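How many demos before my sim arm stops making a mess of the sink task?

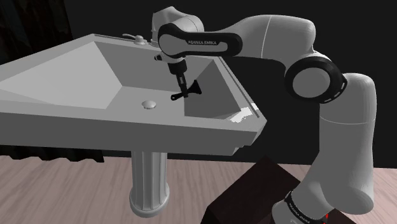 I've been at this since October and I'm kind of stuck, so hi everybody! I'm collecting teleop demos in simulation, Franka arm, and the job is to reach down into a pedestal sink, grab a small thing off the bottom of the basin and lift it out over the rim. That's it. I do it by hand with a game controller (I tried the keyboard first, never again), and every good run gets saved with the joint positions, the gripper state and two camera views.

The trouble is the basin walls. They slope, and it's deep, so the wrist has to come in pretty steep or the hand bumps the side. When I drive it myself I can see that coming and I wiggle around it. The trained policy doesn't wiggle. It comes down nicely, gets within a finger's width of the object, brushes the wall and then just sort of leans there until the episode times out. Out of 9 test runs last night I got 5 of those.

I've been using the recorder that comes with Zillwood, default settings, and I throw out any demo where I touched the wall. Should I just record a lot more of the same? Or is there something dumb in how I'm doing it? I only get an hour or so in the evening, so I'd love to not waste a week of them.

Posted by Ranjbar, Apr 27, 2018

zollance
more data. it's always more data. also try a bigger network

Baiba Ozoliņš
I wouldn't go record a pile of the same thing yet! Look at what you said about throwing out the demos where you touched the wall. Those are the ones I'd want. If every run you keep is clean, the policy has never once been near the wall and has no idea what to do when it gets there, so it leans. I did exactly this with a drawer task and lost most of a month to it.

What worked for me was starting some of the recordings in a bad spot. Park the gripper right up against the slope, start recording from there, then back off, straighten the wrist and carry on to the object. Don't record the part where you drive into the wall, only the getting out. I did 7 of these for each side of the drawer and could already see a difference, though a sink has corners too, so you might want extra for those.

Couple of other things. Are you moving the object around between runs? If it's always sitting by the drain you're teaching it one path and that's all. And check your pauses. With a game controller I stop all the time to think (where's my thumb, which stick is rotate) and all those frames of nothing go into the data, and then you get an arm that likes to stop. I trim anything longer than half a second where neither the arm nor the gripper is doing anything. Leave the gripper closing alone though, I cut that out once by accident and had a very polite robot that never picked anything up.

Keep your old demos, just mix the new ones in and retrain from scratch.

bridon
Agree with Baiba on the recoveries. Also check that your wrist view isn't blocked by the fingers when the hand is down in the basin. Mine was, for 6 evenings of recording. I moved the camera back a little and had to redo the lot.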